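I sell secondhand and end-of-line kitchen stuff under the name Fodevside, and this is the blender I get asked for most. Cream base, clear jar, round lid. I've had one at home for two years and I'm a bit soft on it, so read this with that in mind!

## Jar blender, cream

**What you get:** motor base, plastic jar with handle and pouring spout, lid

**Condition:** used, cleaned, run on water before it leaves me

**Price:** ask, it depends on the jar (a few have more scratches than others)

The jar is plastic, not glass, and people either love that or go quiet on the phone. I love it. My old glass one was so heavy when full that I'd pour pancake batter with both hands and still get it on the stove. With this one I pour with my right hand and hold the pan with my left, and the batter goes where I want it.

It's good at soft things: bananas, cooked soup, yogurt, berries that have sat out for a bit. For ice I put plenty of liquid in first and go in short bursts. I wouldn't buy it for nut butter. Zineb Bouazza bought one from me in April, tried almonds, and wrote back that she'd ended up with "warm gravel," so there you go.

Noise? Loud, sorry. My kitchen shares a wall with the neighbors and I don't touch it before 11 in the morning on weekends.

## Setting it up

Stand the base on something flat and dry, and check that nothing's sitting in the socket on top (I once found a lentil in there). Keep your water close by so you're not walking back and forth with a full jar. Then drop the jar on, turn it until it sits properly, add the liquid, add the food, lid on, hand on the lid. Please don't skip the hand.

The lid has a cream rim and a small white label across the middle. I leave the label on and wipe around it. 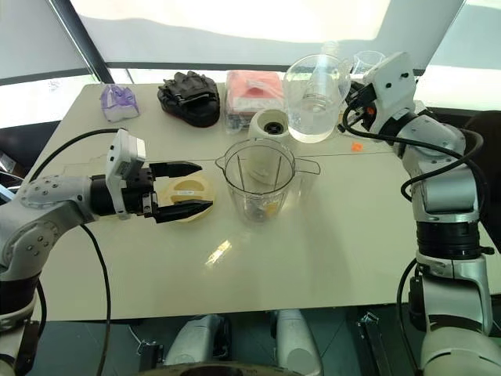
## Cleaning

Warm water to the halfway line, one drop of dish soap, lid on, 5 seconds. Rinse and leave it upside down on a towel. The blades are down at the bottom of the jar, so use a long brush and keep your fingers out, even when there's a bit of spinach mocking you. The base only ever gets a damp cloth, unplugged.

## Pickup and shipping

Shipping is $17 with the jar wrapped separately. Pickup is free, any evening after 5, and if I'm out, Aarne Kettunen in the shop next door has the key. Spare lids come and go, so ask me before you order one.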